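Stop quoting me the cycle count

Every pitch I get for a hand-held gripper leads with the same kind of number. Trideo promised me 3,000 demonstrations from a two-person crew. Melnyk's flyer says 2,000, but "clean." I have yet to see a flyer that tells me what the operator's wrists felt like at four in the afternoon, or how many of those clean demonstrations were the same easy reach done over and over by somebody who had stopped thinking.

I have spent most of this spring comparing two pairs of these things, and I am less convinced than when I started. The idea is fine. You skip the arm, put the jaws in a person's hands, track where the jaws go, and train on that. A person with two grippers can do a cup in the time it takes me to get a teleoperated arm out of its fault state. I don't dispute any of that. What I dispute is the jump from "fast to record" to "good to learn from," which the sales people make without slowing down.

Take tracking. Printed markers on a cube are cheap and easy to understand, and when a camera has a decent view of them they do the job. Then the operator leans in. People lean in when a task gets fiddly, it's what people do, and now there is a head or a forearm between the camera and the cube at the exact moment you care about. Corina Radu, who ran our April sessions, threw out 57 recordings for this one reason. The software had marked them all as usable. It had filled the gaps with a smooth guess, and the smooth guess looked great on the plot.
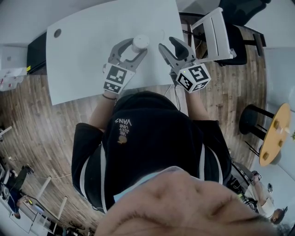

Then there is the cup problem. Everybody tests on a cup. It's light, it's round, it stands up by itself, and you can come at it from nearly any side. I'd like to see the same vendors test on a sock, or a drawer that sticks. Omorano's fingers were lovely on cups and miserable on anything flat, and I only found out after we had recorded 507 takes with them. That was partly my fault. I let the demo set the test, and I should know better by now.

Aarti Dixit thinks I'm being unfair. Her argument is that any gripper has things it can't pick up, that you choose the fingers for the job, and that a person will find a workaround faster than a planner will. She is right about the last part and it's what worries me. A person finds a workaround by tilting the wrist, bracing an elbow, nudging the thing against something else. Half of that never shows up in the jaw position. You bolt the same fingers to an arm with no elbow to brace and it copies the motion without whatever made the motion work.

Cables are a smaller complaint. A thin one down the forearm is tolerable for ten minutes. Over a whole session people start moving so as not to tug it, and those careful little detours go into the data with everything else. Going wireless means batteries, and batteries mean weight out at the hand, so I don't have a clean answer there.

I'm told the Wonik pair we have on order will fix the finger problem. Maybe so. Before I sign for a second set I want the vendor to hand over the rejected takes along with the good ones, and I want the trained policy run on an arm, on my objects, with me picking the starting positions. So far two companies have said they'd get back to me.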